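Picnic Table Tidy - data card

Status: draft, needs a second read
Last edit: 2022-12-04
Maintainer: Jean Cairns
Labels: Fung-ping Huang, Cameron Hepburn

What's in it: pictures of a table set with baskets, toy food and toy blocks. Task is sorting and packing away. Checked cloth stays on.

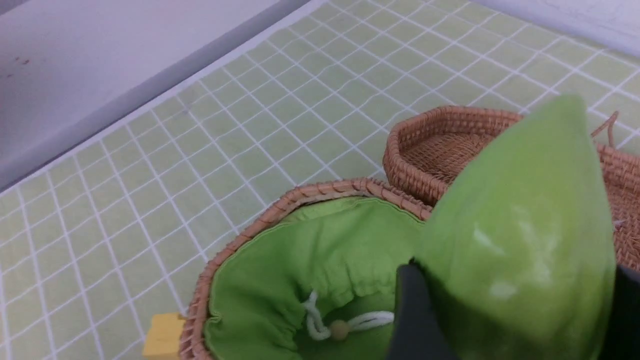
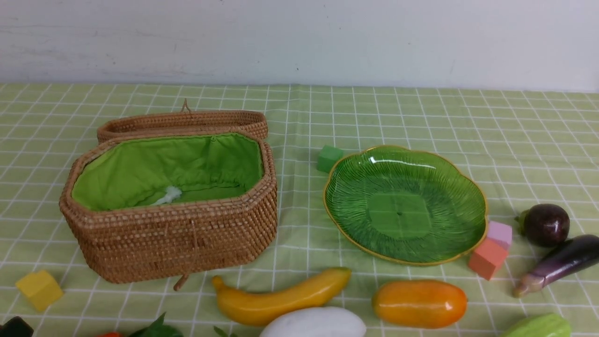
Fig. 1-2. Wicker with green lining, on the checked cloth. Plate and toy food in the second.

Contents
2,000 pictures, 16 table layouts
labels.csv - one row per item
layouts.txt - notes by Cameron, some still missing

Label names
basket - any woven one, lidded or not
block - cubes and the longer ones too, color goes in its own column
fruit_veg - all toy produce. Don't split fruit from veg, we tried, too many arguments over the eggplant
plate
cloth - background, not labeled per picture

Known problems
- lining and cloth are both green, outlines get sloppy where they meet
- layout 6 labeled twice, use the later rows
- "mangosteen" spelled 2 ways in the csv, will fix in Janurary
- lid counts as part of the basket even when its flipped back. Older rows may not follow this

Not for: real food, portion sizes, anything with nutrition.

Questions or bad labels - send to Jean, with the row number please. Olga Sampaio has the layout sheets on paper.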